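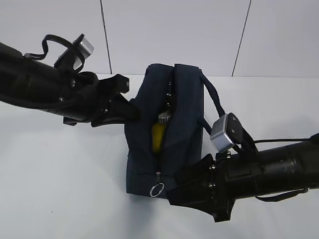

Petition FAQ: Placing a Measure on the Nellodlow Ballot

By Orathai Nuchit
26/08/2023

Search this site Enter keyword Go

Filed under: Elections & Voting > Petitions > Town Measures

The answers on this page apply to town measures only. Candidate petitions use a different form, a different deadline and a different signature count, and are covered in the candidate packet.

What is a town measure?

A town measure is a proposed ordinance, or the repeal of an existing ordinance, placed on the ballot by petition. If a majority of those voting on the measure vote yes, it takes effect in the same way as an ordinance passed by the town council. A measure cannot set the annual budget, name a person to an office, or change a contract already signed by the town.

How many signatures are required?

A new ordinance requires 2000 valid signatures. A repeal requires 1000. The count is of valid signatures, so a petition filed with exactly the required number will fail if a single line is struck. There is no upper limit on the number of lines a sponsor may file.

Who can sign?

Any person registered to vote in Nellodlow on the day of signing. Registration completed after the signature date does not cure the line, even if the petition has not yet been filed. A voter who has moved within the town but has not updated their address may sign, and should write the address at which they are registered. A voter who writes the new address will have the line set aside for manual review.

Can a person sign more than one petition?

Yes, including petitions on opposite sides of the same subject. A person who signs the same petition twice is counted once. The earlier signature stands and the later one is struck.

How do I start?

File a notice of intent with the town clerk. The notice must include the full text of the measure, the name and mailing address of at least one sponsor, and the signature of each sponsor. The clerk assigns a petition number and sends the text to the town attorney, who prepares the ballot title. Signatures collected before the petition number is assigned are void.

What is the ballot title, and who writes it?

The ballot title is the short statement voters see on the ballot. It has three parts: a caption, a question that can be answered yes or no, and a summary. The town attorney, Despina Radonjić, writes all three. A sponsor may suggest wording in the notice of intent, but the attorney is not bound by it. The caption and question together may not run past 16 lines of the ballot column. In practice most are much shorter.

Can I object to the ballot title?

Yes. Any registered voter, sponsor or otherwise, may file a written objection with the clerk while the title is posted for comment. The objection has to state which part of the title is inaccurate or unfair and offer replacement wording. An objection to the measure itself is not an objection to the title and will be returned. If the attorney declines to change the title, the objector may ask the county court to review it. Collection of signatures is suspended during court review and the days lost are added back.

What form do I use?

Form P-2, printed by the sponsor from the file the clerk provides. The full text of the measure must be attached to every sheet, either on the reverse or stapled behind. Sheets may be photocopied before signing but not after. Only original ink signatures are counted.

Do not change the type size, remove the warning statement, or add artwork or slogans to the sheet. Campaign material may be handed out alongside the sheet but may not be fixed to it.

Can signatures be collected electronically?

No. The council took comment on a web-based system in May and did not adopt one. The Stustison precinct lookup tool can be used to check whether an address is inside town limits. It does not confirm that a particular person is registered there.

Can circulators be paid?

Yes, by the hour or by salary. Payment per signature is not allowed. A sponsor who pays any circulator must check the "paid circulators" box on the notice of intent, and must amend the notice if payment begins later. Each paid circulator is listed by name on a register open to the public at the clerk's window.

Does the circulator have to live in Nellodlow?

No. The circulator must be 18 or older and must personally witness each signature on the sheet. A sheet left unattended on a counter is void in full, including any lines that were witnessed.

The circulator statement at the foot of the sheet is signed after the last voter has signed. A statement dated earlier than any signature above it voids the sheet – this remains the most common defect in filed petitions.

Where can signatures be collected?

On public sidewalks, in parks, and in the outdoor areas of town buildings during open hours. Circulators must stay 100 feet from the entrance of a polling place while it is open for voting. Private property is at the owner's discretion. The Intarasuk shopping plaza and the Vatetti market hall are both private property and each has its own application process.

How are the signatures checked?

Petitions of 400 lines or fewer are checked in full. Larger petitions are first checked by random sample. If the sample result falls well above or well below the requirement, the clerk certifies or rejects the petition on that basis. If it falls in between, every line is checked. The sponsor may send one observer, who may take notes but may not handle the sheets or speak to staff about individual lines.

Can a voter take their name off?

Yes, by written request to the clerk received before the petition is filed. Once it is filed, no names are removed.

What if the petition falls short?

The clerk issues a notice showing the number of lines struck and the ground for each. The sponsor has ten business days to file additional sheets, once only. Lines already struck cannot be corrected and resubmitted, though the same voter may sign again on a new sheet.

Are petition sheets public records?

Yes, after filing. Copies are available at the standard copying fee. Signatures are masked on copies – names, addresses and dates are not.

Tags: ballot title, circulators, Form P-2, signature review, town clerk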